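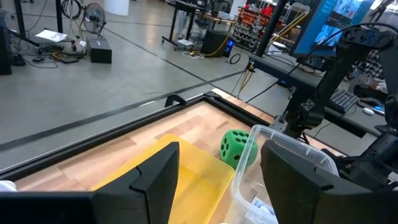
Uma leitora de Gronow escreveu a perguntar se vale a pena guardar os móveis que apanharam água da cheia, ou se vai tudo para o lixo de uma vez. Depende. Madeira maciça quase sempre vale. Aglomerado inchado, não. Sofá com água de rio lá dentro, esqueçam.

Vai o resto das dicas, por ordem mais ou menos. Escrito à pressa, entre duas viagens ao ecoponto.

## Antes de mexer em seja o que for

- Luz desligada no quadro. Se para lá chegar é preciso pisar água, não se vai — chama-se o piquete.
- Gás fechado na torneira de segurança. Cheiro a gás: sair, deixar a porta aberta, telefonar da rua.
- Botas de borracha, luvas grossas. A água da cheia traz esgoto, mesmo quando parece limpa.
- Fotografar tudo antes de tirar. Paredes com a marca da água, etiquetas dos electrodomésticos, números de série. O seguro pede sempre mais do que se pensa.

Na nossa rua, em fevereiro, a marca ficou a 88 cm na parede da garagem. Risquei a lápis e ainda lá está. Serve para saber a que altura pôr as prateleiras novas.

## Lama

Tirar enquanto está mole. Depois de seca é cimento. Pá de plástico para não riscar o mosaico, rodo largo, mangueira com pouca pressão. Máquina de pressão só lá fora, dentro de casa espalha porcaria até ao tecto.

Primeiro detergente, depois desinfectante. Ao contrário não faz nada, a lixívia em cima da lama perde a força toda. E NUNCA lixívia com amoníaco nem com vinagre ou anticalcário. Janelas abertas.

## Madeira

1. Lavar com água limpa e sabão neutro, escova macia.
2. Tirar gavetas e portas. Se estiverem presas não forçar pela frente — desmontar as costas do móvel e empurrar.
3. Secar à sombra, com ar a passar. Ao sol ou encostado ao aquecedor empena.
4. Calços por baixo, para o ar chegar aos pés.
5. Esperar. Semanas, às vezes meses. Lixar e envernizar só no fim, com a madeira seca por dentro, senão a humidade fica lá fechada.

Manchas brancas no verniz costumam ser só humidade, deixem secar antes de mexer. Bolor preto limpa-se com pano húmido e máscara, nada de escovar a seco.

## Desumidificador

Aluguei um à Caseck, paguei 115 euros pela semana, com o tubo de escoamento incluído. Pedir SEMPRE o tubo. Sem ele passa-se a noite a despejar o depósito. Com o aparelho ligado fecha-se portas e janelas, muita gente faz o contrário e anda a secar a rua.

Em Urkberg a loja tinha lista de espera, convém telefonar de manhã cedo.

## Congelador

Esteve desligado, não se abre para espreitar. Cheio e fechado aguenta uns dois dias, meio cheio metade disso. Comida que tocou na água da cheia vai fora, incluindo frascos de tampa de rosca. Latas sem amolgadelas salvam-se: tirar o rótulo, lavar, desinfectar, escrever o conteudo com marcador.

## Para a próxima

- Documentos em saco estanque, na prateleira de cima. Uso os da Fandik mas qualquer um que feche bem serve.
- Válvula anti-retorno no esgoto da cave. A nossa ficou em 1.755 euros com mão de obra, doeu.
- Lanterna e pilhas separadas, na mesma gaveta.
- Reservatório no quintal (o nosso é de 1.000 litros) preso à parede com cinta. Vazio flutua e vai parar ao vizinho.
- Tapetes enrolados e subidos logo ao primeiro aviso.

Falta a parte dos colchões e a dos livros molhados, fica para quando tiver a cozinha montada outra vez.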